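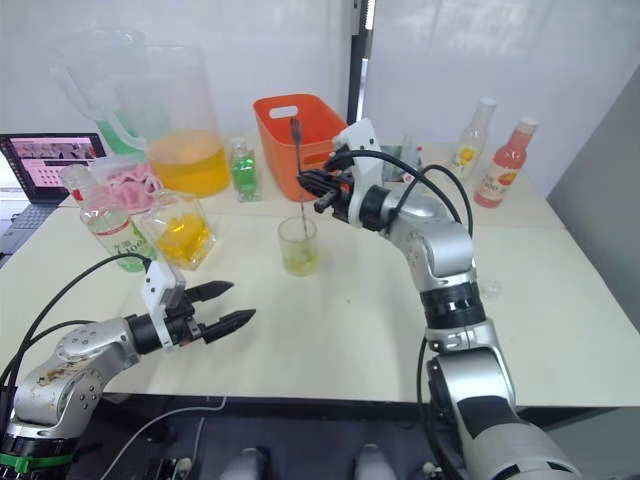
# Re: Drinks table for the Ganbridge social

Dear all,

Thank you so much for the replies, and I am sorry it has taken me until the back end of the week to sit down and answer them properly. We had the plumber in, and then my sister, and between the two of them I hardly got near the computer. I'm putting Ljubica's message in below so that anyone who missed it the first time can see what I am answering.

> **From:** Ljubica Zupan
> **Subject:** Drinks table for the Ganbridge social
>
> Hello everyone,
>
> Lovely to see the social back on the calendar. I have a few questions before I go shopping, if somebody can help.
>
> Are we making the drinks up in the pitchers again or doing them glass by glass? Last September we filled both pitchers right up at the start and by the time people came in from the garden it was mostly melted ice with a bit of colour in it.
>
> Also, is the green one sweet? My neighbour would like to come and she can't bear anything sugary.
>
> And do we still have the long spoon? I looked in the drawer at the hall and found only teaspoons and that ladle.
>
> Ljubica

Right, taking those in the order they came.

**Pitchers or glasses.** A bit of both, I think, if everyone is happy with that. The two big clear pitchers can stand at the back left of the table with the juice in one and the green in the other, and whoever is serving mixes each drink in a small glass. No ice in the pitchers at all this time, please! It goes in the glass and nowhere else. I would keep the pitchers well short of full as well. The orange one pours beautifully at a third and is a menace at the brim, as my good tablecloth found out (it has never come quite clean, though I did try everything, including the stuff Alžběta swears by).

**The green one.** It's the lime and mint cordial I make at home, and yes, it is sweet if you pour it with a heavy hand. For your neighbour I would put in only a splash and top it up with plenty of cold water, and you get a pale, yellowy sort of drink that is nice and sharp. She is very welcome, by the way, do tell her so. If she'd like it sharper still there will be cut lemons. For the big pitcher I use 300 ml of cordial and leave it at that until people start arriving, then add the water a little at a time.

**The long spoon.** We do have it! It came home with me after the last do and I forgot to say so, for which apologies. It is the thin metal bar spoon with the twisted handle, and it makes such a difference. You put it right down to the bottom of the glass and turn it gently, and everything comes up together without slopping over the side. A teaspoon doesn't reach, and you end up with cordial sitting underneath and a mouthful of syrup at the finish.

Now a few things nobody asked about, but I may as well get them down while I have the kettle on.

- The table with the white top is the one to use. It wipes down easily and you can see the sticky patches.
- Would somebody bring a plastic basket with a handle hole, like the orange one? They are very good for carrying bits and pieces back to the kitchen in one go.
- Please label any small bottles you bring. Two of us turned up last time with something bright green, and one of them was Alžběta's washing-up liquid, decanted. No harm done, but it was a near thing.
- Cloths. We never have enough cloths.

I can be at the hall by 10 to set up and would be glad of one more pair of hands, mostly for fetching water, as the kitchen tap is so slow. Ljubica, if you are shopping anyway, could you get the orange juice (the smooth sort, the bits clog the spout) and two bags of ice? Keep the receipt and I'll settle up with you on the day.

Alžběta has asked whether she might do her elderflower again, and I said I would put it to the list. I am all for it. It would need a jug of its own, though, and I only have the pair, so if you have one tucked away in a cupboard do let me know, any size, lid or no lid.

I think that's everything. I shall be in most of this evening if anybody would prefer to ring, and if I don't pick up straight away I'm only out with the hens.

With love to all,

Margery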